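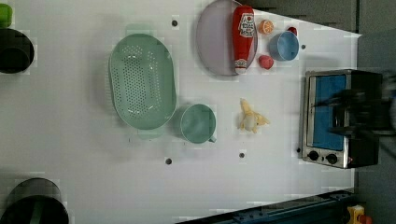
According to Agustina Cisternas, the only honest part of a used car is the driver's side floor mat. Everything else gets shampooed, buffed, touched up or sprayed with something called New Leather, but the mat under the left heel gets forgotten, and if it is worn through to the backing on a car that claims gentle weekend use, you should hand back the keys and go get lunch.

I had gone to see her at Storkach, a lot on the frontage road with 49 cars and one working vending machine, to find out how a trade-in gets its price. My own sedan was in the customer spot outside. I had washed it that morning, and I had also taken the ice scraper, the loose change and a fossilized french fry out of the center console, on the theory that these were costing me money.

She walked past all that shine without slowing down and crouched at the rear tires.

"Different brands," she said. She wrote something on her clipboard, and I felt it in my wallet.

An appraisal at Storkach takes less time than a car wash. Cisternas starts at the left rear and goes clockwise, sighting down each side of the car with her cheek nearly on the trunk. She is looking for a change in the reflection, the faint ripple that says a door has been filled and repainted. She opens every door and lets it fall shut. She runs a thumbnail along the edge of the hood, where masking tape leaves a ridge. Then she gets in, turns the radio off before starting the engine, and listens.

The radio matters, apparently. Sellers like to leave it on. At Grostov, the auction house where she learned the trade, there was a man who delivered every car with the same soft jazz station playing, and buyers came to regard a saxophone as a sign of wheel bearing trouble.

I asked about the history report, which I had printed in color. She was polite about it. A report knows what somebody bothered to file, she said, and a fender fixed for cash in a brother-in-law's garage in August was never filed anywhere. She reads them all the same, mostly for the gaps. A car that gets an oil change every spring and fall and then vanishes from the record for 3 years has been somewhere, and she would like to know where.

Options impress her less than you would hope. My sedan came with heated mirrors, a package I had paid extra for and described to her at some length. On a six-year-old car, she told me, they were worth a nice sentence in the listing. Color was worth more. So was a second key, which I had, somewhere, possibly in Ohio.

"That's 400 dollars," she said. "Look in your coats."

Her offer came out lower than the one from Escobar across the road, and higher than the number Zerero's website had given me at midnight after I answered a series of questions about the upholstery, some of them truthfully. Escobar's figure, on closer reading, was good only toward one of Escobar's own cars, and those had been marked up by almost exactly the difference.

I told her I would think it over. She said everyone did, and that the price would hold for 6 days or until I hit something. On the way out I checked my floor mat. There was a hole in it the size of a quarter, right under the heel, and she had seen it, too. It was on the clipboard, second line, just after the tires.

The key was in a raincoat.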